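Talking shop with Liv Engebretsen, who fixes accordions

Got to Engebretsen's place late, she'd already started without me. Coffee on, bellows off. An old Asine button box in pieces along the bench and her halfway through a sentence about wax.

"So you can't just melt it again," she is saying. "People do that. They go in with a soldering iron, run it along the reeds, done in an hour. And then next summer they're back here."

She has been at this for a long time, first with Halvard Lunde, who taught her, then alone. Two rooms over a shoe store. Radiator that knocks. The waiting list is on a clipboard by the door and right now it runs through October.

I asked how she got into it. Short answer: by breaking one. Her uncle had a Kotine, a piano accordion, big thing, and at eleven she took the grille off to see what was going on inside. Couldn't get it back on. A pin went missing and it buzzed at every wedding after that.

"He never said anything about it. He just played louder," she says. "I fixed it when I was 26. It was the second instrument I ever finished. First one was a disaster."

Lunde took her on to sweep, mainly. He did tuning in the mornings while the street was quiet and didn't want anyone else in the room for it. Afternoons he let her scrape wax. Months of that. Old wax goes brittle and grey and comes off in chips, and you have to get all of it, every corner of every reed block, or the new stuff won't take.

"I had a lot of opinions about how slow he was. Now I'm slower then him."

A full size piano accordion can have more than 400 reeds in it. The one waiting on her shelf has fewer, 288, and every one of them will be taken out, cleaned, checked for rust, given a new leather if it needs one, waxed back in and tuned. Then tuned again once it has settled. She charges by the job, not the hour. I asked what the hourly would come to and she laughed and got up to look for a spoon.

The wax itself: beeswax and rosin, a bit of linseed oil. Everybody has their own mix. Lunde's was in a notebook she still has, and she changed it after he retired, more rosin for instruments going somewhere hot. Did she tell him?

"I told him after two years. He said, good, mine was always too soft."

On leathers she gets more heated. The little flaps that stop air going through the reed that isn't sounding. They curl with age. You hear it as a sort of slap or a late note. Some shops use plastic now for the small ones and she does too, high reeds only, but there are customers who won't hear of it.

"Facundo Ulloa sent me a whole page about it. A page! He plays tango, he plays beautifully, and he wanted to know which goat." She did find out, more or less. It was sheep. "He was fine with sheep."

Ulloa has been sending her instruments for years, his own and his students. She says tango players bring the worst wear on the bellows and folk dancers bring the worst of everything else. Beer in the keyboard. Straps held on with a bootlace. One had a sandwich bag tied round the bass end for a rainy parade and it had stayed there, all winter, sweating away. Mold in the folds. That bellows was finished, she had to order a new one and it took five months to come.

Who makes bellows these days? Not many. She used to get them from Ivar Brekke, who folded the card himself and did the corners in kid leather, until his hands gave out. Now it's a workshop abroad. Good work, she says, a bit stiff in the beginning. She tells people to play long slow notes for a few weeks and not judge it.

We got on to tuning, which is what I'd really come for. Quick version, for anyone who hasn't met it: two reeds sound for the same note, one set a touch sharp, and the difference makes that wobble. Wide wobble, old French café. Narrow, more modern, cleaner. None at all and it's what players call dry.

You tune by scratching. Take metal off the tip and the reed goes up, take it off near the rivet and it goes down. Very little metal. And there's no putting it back.

"You can go the other way, so it isn't ruined," she says. "But if you go up and down and up and down the reed is thin and it won't last, it'll crack in the middle of a song. Damir brought me one like that. Somebody had been learning on it."

Damir is Damir Kolev, plays in a wedding band, two gigs most weekends. The box was an Ahonen he'd got for 700 from a man moving house. Looked perfect, smelled fine. The whole middle octave had been scratched to nothing. She replaced 91 reeds and he still, she says, got a decent deal, though it didn't feel like one on the day.

So what should a buyer look for? She went through this fast and I scribbled.

Smell it first. Musty is bad, and musty is expensive. Hold it by the strap with the bellows unhooked and no buttons down, and see how quick it falls open. It should hang there, or nearly. Play every note in both directions, push and pull, all of them, even if the seller is sighing at you. Look along the keys for ones sitting high or low. Use every register switch. And if somebody says it only needs a tune, ask yourself why they didn't get it tuned.

"And don't buy one from a basement. Or an attic. I know where that leaves you."

Under 300 she'd generally say leave it alone, unless it's a small beginner's box with the bass working. People hear that and are hurt because it was grandad's. For those she does a kind of half repair, gets it speaking well enough for a tune at Christmas, and doesn't pretend it's more.

Does she play? She does, badly by her own account. There's a little red Sutero under the window that she picks up while glue dries. She played me a waltz with a wrong turn in the second part, went back, took the turn again, wrong again. Kept going.

The apprentice question came last. She'd like one. Two have tried, both left before they got to reeds. It was the scraping, she thinks. She has thought about letting the next one skip ahead and can't make up her mind to it.

"I'd have skipped it if he'd let me. Then I'd have been no good at wax."

Phone rang, a man about a strap. I let myself out.
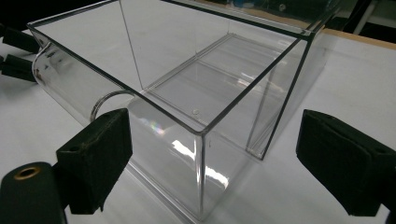

How often does an accordion need tuning if it's played most days?
Every five to eight years for a full tuning, Engebretsen says, with the odd sour reed touched up in between. Sooner if it lives in a van.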